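Seventh Place Is a Perfectly Good Place

I got back from the Bonham Games in April with a sunburned neck, a participation towel and a certificate that spells my name two different ways.

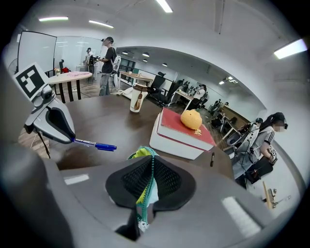 What the Bonham Games are

A multi-sport meet for people over the age when anyone scouts them. Nine-pin bowling, rowing, table tennis, racewalking, and a tug-of-war that runs all through lunch. Towns send teams. Ours is Hevau, which has a good pool, a bad track and a rowing club that practices on a reservoir shaped like a boot.

I racewalk. Go ahead, get it out of your system. My family has had years to come up with hip jokes and they are still on the first three.

The race

There were 47 of us on the start line for the 10K, most of them from Bondemden, a town that seems to issue racewalking shoes at birth. They wear green and warm up in formation. I warmed up by looking for the bathroom.

The course goes out along the river, turns at a traffic cone and comes back along the same river, now uphill. I don't understand how a riverbank can be uphill in both directions, but the Bonham organizers have found one. I got a warning card for bent knees at the cone. Two more and you're out, so I spent the second half walking like a pair of scissors and thinking only about my kneecaps.

I finished in seventh, in a shade over 53 minutes if you believe my watch, and a bit slower if you believe the official clock. I believe my watch.

The closing ceremony

Long. The mayor read out every result, including the heats. The Tan Cup, for best overall town, went to Bondemden again, and they sang the song again. It has more verses than last year. Hevau took the tug-of-war, and our anchor cried into the rope.

Next year

The entry form is already up and the fee has gone up by seven dollars, which I assume pays for the second spelling. I've filled in everything except the box marked "goal time." I might put 50. I'll look at it again after my knees have had their say.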